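Tamoddale Player Guide
Section 4: Installing the game on PC and making your first save

This section explains how to install Tamoddale on your PC, how to set the controls, and how to make a first save. Please read the notes before you start the download. The text was last checked by Malsha Liyanage on June 28, 2019 and it is for the PC version only.

Before you begin

You need 15 GB of free space on the drive where the game will be installed. During the installation the game unpacks temporary files, and these files need another 12 GB on the same drive. The temporary files are deleted when the installation is finished.

You also need an Otow account. If you bought the January early access version, use the same account, and the game will appear in your library already.

Installing the game

1. Open the Otow launcher and sign in.
2. Go to Library and select Tamoddale.
3. Click Install. Choose the drive and the folder.
4. Choose the languages for voice and for text. You can select different languages for each.
5. Wait until the bar shows 70 percent. At this point the launcher asks for permission to install the sound package. Click Allow.
6. When the button changes to Play, close the launcher one time and open it again.

Note: At step 5 the bar can stay in the same place for several minutes. Please do not cancel. If you cancel here, the launcher will download the full sound package again.

Caution: Do not install the game into a folder which is synchronized with an online storage service. The save files can be locked by the service while the game is writing, and the save can be damaged.

First start

1. Click Play. The game checks your graphics card and selects a quality level.
2. Set the brightness with the slider until the lighthouse on the left is hard to see.
3. Select a difficulty. Walker is for players who want the story, Warden is the normal level, and Winter is for players who know the game well. You can go down in difficulty at any time, but you cannot go up.
4. Enter a name for your character. The name cannot be changed later.

Setting the controls

1. Press Esc and open Options, then Controls.
2. Select the action that you want to change and press the new key.
3. If the key is in use for another action, the game shows both actions in yellow. Clear one of them.
4. Click Apply before you leave the page. The game does not ask you to confirm, and the changes are lost if you go back without it.

Note: The number pad keys are treated as separate keys. If you use the number pad for the quick items, keep Num Lock on during the whole game. 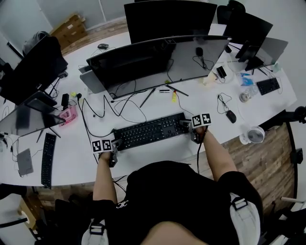 Can I use a keyboard and a game controller at the same time?

The game accepts both together, and the button hints on the screen change to match the device you used last. To keep the hints from changing, open Options, then Display, and set Button Hints to Keyboard or to Controller.

Making your first save

1. Follow the road from the harbor to the Sumorent inn.
2. Talk to the innkeeper and pay for a room. The first night is free.
3. Use the bed and select Save and Rest.
4. Choose an empty slot.

Caution: The game has no automatic save before the inn. If you close it on the harbor road, you will start again from the opening.

After the first save, the game also saves when you enter a new region. A manual save is possible at every inn and at every stone marker. Stone markers cost 3,000 coins to repair, so in the early part of the game you will mostly use the inns.

If the save slot shows a red border, the file could not be written. Check the free space on the drive, then repeat step 3. For other save problems, see Section 9.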